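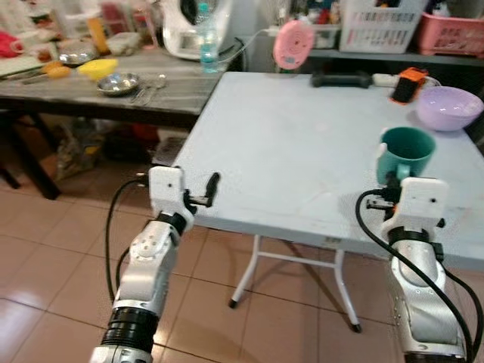 Stutatham Student Robotics Club — Household Tasks Team

ok so people keep asking what the household team does all day and the answer this semester is mugs. We are doing mugs. Thread, because I finally have a free evening and my report is due on May 31, 2021 and I would rather write this

The task sounds so easy when you say it out loud. Mug is on a table, robot takes mug by the handle, robot puts mug in a bowl. My little cousin does this with her eyes half closed at breakfast. We have been on it since March

The mug is teal and I am way too attached to it. It's the third one. The first two were thinner and had these tiny delicate handles and, well. Rest in pieces

Handle side is the whole problem btw. If you come at the round part of the mug the fingers just kind of shove it along the table. If you come at the handle you have to get the angle right or one finger ends up in the loop and the other one ends up nowhere useful

So the right arm does the mug and the left arm mostly waits with its gripper open. Fathima Selvanayagam (our team lead, hi Fathima) wants the left one to steady the bowl later on, the lavender one that sits in the back corner of the table. Later on is doing a lot of work in that sentence

How a session goes: one of us drives the arms by hand controls, one sits on the laptop and says good or bad after every try, one resets the mug. Resetting is the worst job and we rotate it every 20 tries. You start to see handles when you close your eyes

We have 600 good tries saved so far!! The plan says 4,000. I did the math on the bus and then I stopped doing the math

Someone asked why we don't clear the rest of the stuff off the table. Fathima's rule is that a kitchen has stuff in it. The first batch we trained on was one mug on a totally bare table and it got really good at exactly that, and then we put a phone down next to it and the arm went straight for the phone

So now there's clutter and we swap it around. Power strip, the round pink thing, that black dumbbell handle, whatever. The second table with the bowls and the rice and snacks situation is for the next task and I am not allowed to think about the next task yet

Sorry, I wrote rice and there's no rice in the photo. There's a yellow bowl and a steel bowl and a fork. I'm hungry, leave me alone

The table itself! It's a folding one and it has a tiny wobble. We had a week where every grasp was landing short and we blamed the calibration, then the code, then Munasinghe (he wrote the code, he was very nice about it). One leg wasn't locked all the way. A whole week

We put tape marks under the feet for a while after that but the tape peels off the tile, so now whoever opens up just pushes on all the corners first. It's on the checklist between "charge the laptop" and "e-stop within reach"

If you're new and thinking of joining: you do not need to know how to code. I couldn't in my first year. I was the cable person. Cables are a real job, the arms each have one that loops down from the gripper and if it snags in the middle of a reach you lose the try and sometimes you lose the mug (see above)

Things I have learned that are not in any class: go slower than you think on the last inch. Don't talk to the driver. Do not let the person who skipped lunch run the bad/good button, they get mean

The Bretlow showcase is what we're aiming for. Teams get 3 attempts in front of the judges, on a table they set up, with a mug they bring. THEIR mug. I have had a dream about this and in the dream the mug had no handle

Last year Tillach brought a robot that folded towels and it was gorgeous and I have never been so jealous of a towel

Anyway our best streak is seven in a row and then number eight tipped over very slowly while four of us watched it go. It didn't break. Teal mug is built different

Somebody in the replies wants to know if the arms have names — they're Left and Right. We had a vote. It was a long meeting

ok going to write the actual report now. Club room is open after the last lab if you want to come reset mugs, we will be so happy to see you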